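Wedcombe Toy and Parts Library
Spring progress report to the Kerslake Fund

We are halfway through the year you are paying for, and this is the longer of the two reports we promised. The short version is that the sorting room is working, the shelves are filling up, and we have learned a great deal about bins.

When we applied, the library had two problems. Toys were coming back with bits missing, and the bits were turning up weeks later in the wrong box. We also had a mountain of donated odds and ends that we could not lend because we did not know what belonged to what. Your grant was to fix both by giving us a proper place to sort small things, with decent tables, decent light and a system that a new helper could pick up in one session.

The room

We moved into the back room at Flistgate in January. It had dark carpet, which we were going to replace, and in the end we kept it and spent the money on lighting. I was nervous about carpet and small parts (anyone who has hunted for a lost wheel will know why) but with the new lamps it is fine. The light wooden tables came from a school that was clearing a classroom, and they are the best thing in the place. They are the right height for standing and only a little low for sitting.

Shelving went up along the long wall in February. We bought it from Plosteck, as in the original budget, and it came in slightly under the quote. The difference went on labels and a second trolley. The shelves are deep enough for two rows of lending boxes, though we have found that the back row gets forgotten, so we are now putting only spare stock there.

How sorting works

Everything that comes in goes through the same steps. A returned toy is checked against the card in its lid. If something extra is in the box, or something is broken, that piece goes into a sorting bin along with anything found loose on the shelves or the floor. Donations are tipped out a little at a time and treated the same way. Pieces we recognise go straight back to their home. Pieces we don't recognise stay in the bin until somebody does, or until the end of the month.

The bins have two compartments, one larger than the other. The big side is for pieces waiting to be looked at. The small side is for pieces that have been identified and only need walking to the shelf. In practice the small side is emptied as we go, and I love seeing it empty at the end of a session - it means that every known piece has gone home. The larger side is never quite finished with, and that is how it should be.

We did not buy new bins. The ones we use were already well worn when they came to us, scuffed on the floor and scratched on the divider, and the grant has gone further because of it. Orange-handled spring clamps sit at the two ends of the divider. I have asked for more clamps of the same sort on our next order, as they get borrowed for every glueing job in the building. 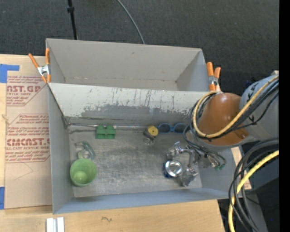

What happens to a piece that can't be matched to any toy? It stays in the bin until the end of the month, then goes into the mixed box, which families can borrow for junk modelling and which has become one of our most popular loans.

That mixed box deserves a paragraph to itself. We expected it to be a polite way of getting rid of leftovers. Instead it has a waiting list. Children like that there is no right answer inside, and parents like that nothing in it can be lost. One family brought it back with a whole harbour built from it, glued together, and asked if we would mind. We did not mind at all, and the harbour is on the front desk.

Numbers so far

Since opening the room we have sorted and rehomed 1779 pieces. I know the figure exactly because we keep a tally sheet by the door, and people have become very competitive about it. We have 80 member families, up from 33 when we applied to you. Six toys that had been off the shelf for more than a year are complete again and out on loan, including the big marble run, which I had personally given up on.

The target in our application was to halve the number of toys out of use for missing parts. We have not reached that yet. We are closer than I thought we would be at this point, and most of what remains is jigsaws, which are slow.

What has not gone so well

The lid cards took far longer than planned. We wanted a drawing and a parts list in every box by March, and we have managed the construction toys and the vehicles but not the games. Board games are much harder to list than I had imagined, as editions differ and half the donated ones are two sets mixed together.

We also made the labels too clever. The first version had a colour for the age group, a letter for the type of toy and a number for the shelf, and new helpers spent more time reading the key than putting things away. We have gone back to a shelf number and a plain name. The old labels are being peeled off as boxes come through, so for now you will see both.

Opening on Thursday evenings was a slow start. It picked up once we moved the time to half past five, and it is now our best session for returns, though still quiet for new members.

Spending

Tables, lighting and shelving are all paid for. The line for bins was not used in full, for the reason given above, and with your agreement we would like to move what is left to card, laminating pouches and a better set of scales for weighing bags of bricks. Travel is well under. Printing is a little over, almost entirely because of the labels.

Next six months

We will finish the game cards, starting with the ones that are borrowed most. We want to run two open sorting afternoons in the summer holidays so that children can help with the unknown pieces. They are far better at it than we are, and will tell you in a second which set something came from. We would also like to try a small shelf of single spare parts that people can ask for by name.

You would be very welcome to visit. Any session will do, and there is always a bin on the table.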